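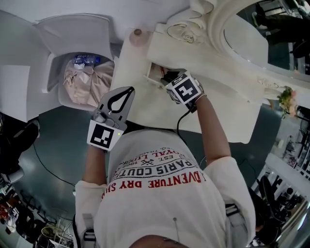 Open day at Filtcombe airport

The new terminal at Filtcombe opened its doors to the public on Tue 23 August, a good while before the first passengers are due. Places had to be booked online and 800 were given out, in groups spread over the day. I had a mid-morning slot and stayed until after lunch.

Getting there was easy enough. The bus from the town stops outside the old terminal, which is still in use, and a covered path leads along the front of the car park to the new one. Drivers were sent to the long-stay car park and had a fair walk. There was a short queue at the entrance for bag checks, and everybody was given a paper wristband and a map printed on one side only.

The tour began in the check-in hall. It is a plain, high room with the desks along one wall and bag drops in two rows in the middle. Most of the desks were switched off, but Hinds, the regional airline that will be the biggest user of the building, had staff at four of them and let people try the bag drop with empty cases. The belt worked well with hard cases. A soft holdall had to be put in a tray, and the trays are kept at the far end, so there was some walking back and forth.

Security has been moved upstairs. The guide told us that liquids and laptops can stay in the bag with the new scanners, though the rule on bottle sizes had not been settled when we visited. We walked through without being scanned. The space after the machines, where people put their belts and shoes back on, is much bigger than in the old building and has proper benches.

The departure lounge has 2,813 square metres of floor, according to the board by the lift. A good part of it was still behind hoardings, where the shops and a cafe will go. The seats are in, and there are sockets between every other pair. From the windows on the north side you look straight over the stands, and one of the Hinds turboprops was parked there for the day with steps up to the rear door.

Going on board was the most popular part and the wait was 20 minutes when I joined the line. The cabin has 56 seats, two on each side of the aisle, with overhead lockers that will take a small wheeled case if it goes in sideways. Leg room was fine for me at average height. The crew answered questions about the timetable, and the main piece of news was a winter service to Platach, starting in December with flights on Fridays and Sundays. It is aimed at skiers, and skis will be charged as a separate item. Fares had not been put on sale.

Grirninance, the company that handles the bags and the fuelling, had a stand in the baggage hall on the ground floor. It had parked a belt loader and a tug there and let children sit in the tug. A member of its staff explained how bags for connecting flights are sorted, which was slower to follow than it should have been as the hall echoes badly. I would have liked to see the sorting system running, but it was switched off for the public hours.

Food was limited to a van outside selling rolls, tea and coffee. The toilets in the new building were open and clean. Lifts serve all the floors, and wheelchair users in our group had no trouble except at the aircraft, which could only be reached by the steps.

The old terminal will close once the move is complete. Car park charges stay as they are until then, and the bus stop will be moved to the new entrance at the same time. A second open day is planned, and booking for it will be on the airport website.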